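The Rovetti table, after one winter of us

Share 24 Comments 2

I have owned four dining tables in my life and three of them were given to me by people who were glad to see them go. The Rovetti is the first one I've paid proper money for, and I've become a bit insufferable about it, so treat what follows with caution.

We bought it from the Surdu showroom out at Porkaddale, on a Friday, at the time of day when the sales staff have given up and just let you lie underneath things. I lay underneath it. The underside is as tidy as the top, and that was a good part of what sold me. The other part was that it came to $2,710 with delivery, and the one beside it cost a fair bit more and had legs like a startled foal.

Delivery and setup

Two blokes and a trolley. The legs bolt on with eight bolts and an Allen key that will take the skin off your knuckles if you use it the way the leaflet suggests. Use your own. The leaflet also asks you to leave the table a day before loading it up, and we managed until dinner.

The top

Pale blond, smooth, and a good deal busier than it looked under the showroom lights. I had expected the polite sort of pale timber that disappears under a fruit bowl. The grain has other ideas. It runs on the diagonal from where I sit, in long wavy lines, and over on the left it makes a set of stretched loops, one inside another, that my brother-in-law Virgil says is called cathedral figure. Virgil once made a breadboard and has been a timber man ever since.

The finish has a low sheen to it. Daylight lands in a patch towards the middle and bleaches the colour out a little, but you can still follow the lines straight through it. 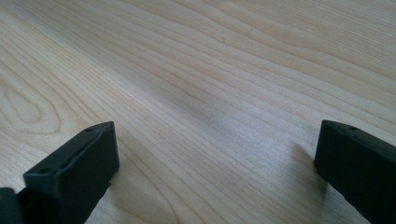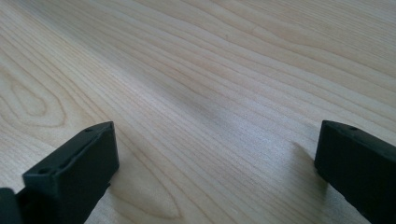
The left side, loops and all, with the light on the middle of the boards.

How it's held up

Better than the chairs. We eat at it, Raluca does the quarterly paperwork at it, and Jamie Yeoman from next door put a hot teapot straight down on it in May while telling us a long story about gutters. I didn't hear a word of the story. The teapot left a cloudy ring, and it had faded by the next morning, along with my plans for Jamie.

Red wine wipes off if you're quick. Beetroot wipes off if you're very quick. Texta I can't speak to, and I'd like to keep it that way.

For cleaning I use a damp cloth and then a dry one. The shop tried to sell me a bottle of Sinex timber balm at the counter and I bought it, being weak. It smells like a new car that someone has been eating oranges in. I've used it twice and couldn't pick the difference either time.

Gripes

The edges are squarer than I'd like. Lean your forearms on one through a long lunch and you'll stand up with a crease.

It's also heavy. Shifting it to get at the skirting board takes two adults and a short argument.

And it shows crumbs. Dark ones, mostly. If you're a household of burnt toast, as we are, you'll be wiping it after every breakfast or learning to live with the speckle.

Worth it?

For us, yes. Tudor Oprea, who I used to work with, got a second-hand one for $700 and sanded it back over a weekend, and his looks as good as mine. I've asked him to stop bringing it up. If you've got a sander and some patience, do what Tudor did. If you've got neither, pay the money, bring your own Allen key, and leave the balm on the counter - they'll have another go at you on the way out.

2 comments

We use cookies to remember your preferences. Accept / Manage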